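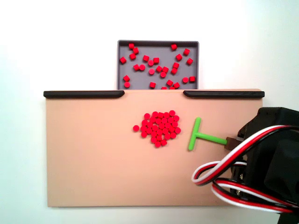 Gronside is selling off most of its old climbing holds in November, and members get the first pick. The sale covers 1,223 holds from the two walls in Vulby, nearly everything that was on the lead wall before the reset plus whatever was left in the back bins. Small parts are included too, so bring something better than a grocery bag to take them home in. A shallow tray with a raised rim is good for sorting, like the gray one with the small red pieces spread across it, where you can see at once which are standing up and which are on their sides. A deep bucket will hold more but you will be digging in it for the one screw you need.

The holds are mostly polyurethane, with some older polyester resin mixed in. The resin ones are heavier and feel rougher in the hand, and they chip if you drop them on concrete. They are fine for a garage wall. We have taken out anything with a crack running to the bolt hole, and those are going in the trash and are not for sale at any price, so please don't ask the desk.

What is in the sale

Jugs and large incuts make up the biggest share. If you are building a first wall at home, start with these. People tend to buy crimps because they look serious, then find that no one else in the house can get off the ground. A steep wall needs bigger holds than you think it does. Our own 45 degree board had far too many small edges on it for the first two years, and we ended up swapping a third of them out.

Footholds are bagged by size and sold by the bag. Most are screw-on, and the screws are not included. Lyle Obi, who has done the setting at Gronside for the past nine years, suggests buying twice as many feet as you planned on and putting them up before anything else.

There are 23 volumes, all plywood, all with texture worn down to some degree. The three largest will not fit in a normal car. They can be held for pickup until the end of the month if you pay in full. We can't deliver.

We are also selling the last of the Jikard slopers. These were on the competition wall and have seen less traffic than the rest, but the dual-texture faces are slick by design and they are hard to use on anything past vertical. They are sold as a set only. The price is $600 for the set and we won't split it before the final afternoon.

Prices

Single holds are priced by a colored sticker on the back, and a chart will be on the wall by the register. Bags of footholds are one price no matter what is inside. Cash and cards are both fine. Staff get no early access this year, after last year's complaints, which were fair.

Hardware

El Ouafi has agreed to sell us T-nuts and bolts at the shop rate, and we will pass them on at cost. T-nuts come in boxes of 300, which is enough for one 8 by 12 foot wall on a fairly open grid with plenty left over for mistakes. Get the screw-in kind if you can stand the extra work. Hammer-in T-nuts are quicker to install, but they can spin or pop out the back when you start a bolt crooked, and getting at them after the wall is up is a miserable job.

Two notes on bolts. Most of the holds in the sale take a standard 3/8 inch bolt, but the length you need changes from hold to hold, and a bolt that is too short may catch only a thread or two. There should be full engagement in the T-nut, every time. Second, check the head. Some of the older resin holds have a tapered recess and take a flat head bolt. Putting a socket head bolt in a tapered recess will crack the hold sooner or later. The desk has a box of both kinds and you can try them before you buy.

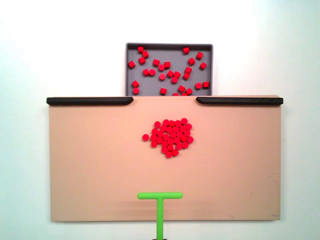
Small red cubes and cylinders in a shallow gray tray.

Cleaning

The holds are being sold as they came off the wall. That means chalk, rubber and in some cases tape. For polyurethane, soak them in warm water with a little dish soap for an hour, scrub with a stiff nylon brush and let them dry overnight. Skip the wire brush – it takes the texture off with the rubber. A pressure washer works well on big holds if you put them in a milk crate first. Keep resin holds out of very hot water.

Do not use the dishwasher. We say this every time and every time we hear from someone who used the dishwasher.

Let everything dry completely before you bolt it to the wood, and back off the bolts and retighten them after the first week of climbing. New plywood compresses a little under the hold. If a hold spins under your hand, stop and tighten it before the next try, and if it spins again add a set screw. Nearly all of the holds have a small second hole for this.

How it will run

Doors open at 9 a.m. for members and at noon for everybody else. The lower bouldering area will be closed for the day so that the bins can be laid out on the mats, but the lead wall and the training room stay open as usual. Please leave your shoes on the rack by the door even if you are only there to shop. Street shoes on the mats bring in grit, and it ends up on the walls.

If you have holds of your own to get rid of, we are not taking trade-ins at the sale. There is a corkboard by the water fountain where you can post them, with a phone number and a price.

Money from the sale goes toward new holds for the kids' wall, with the order going in over the winter. Suggestions for shapes can be left at the desk or given to Lyle directly.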